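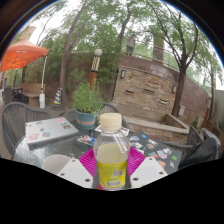
Bottle on a glass-topped patio table, seen from the hand-held gripper.

Software Developer, Perception and Planning
Otent - Manipulation Software Group

Otent writes control software for two-fingered grippers working outside the lab. We are hiring one developer to join a team of 6. The position is full time for 3 years and reports to Halyna Romaniuk.

Our current dataset, Gendside, holds 3,389 hand-held gripper demonstrations. The policy trained on it handles indoor benches well. Outdoor tables are harder: glass tops reflect the sky, clear bottles give poor depth, and the fingers themselves cover part of the view at close range.

What you will do
- Maintain the pose tracking pipeline, including drift checks on approach segments like the one below, where the table is still some way off and chairs stand on either side. 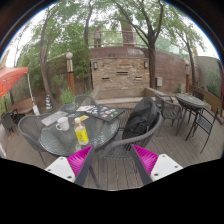
- Write the grasp planner for clear and partly filled containers.
- Extend Jokard, our in-house replay and labelling tool (C++ with a Python front end).
- Review time alignment between camera and finger-width signals.

What you will need
- Strong C++ and Python.
- Working knowledge of visual-inertial odometry or a related field.
- Experience debugging learned policies on real hardware. Simulation-only experience will be considered if the estimation work is solid.
- A habit of writing tests before the merge, and behaviour notes after it.
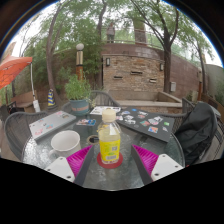 Bottle between the two finger pads, with the glass top behind.

How to apply
Send a résumé and one code sample to Sandamali Marikar by the end of November. A link to a repository is fine - please say which parts are yours. Shortlisted applicants will have a 90-minute technical interview with Myroslav Yurchenko, covering calibration and planning. There is no whiteboard exercise.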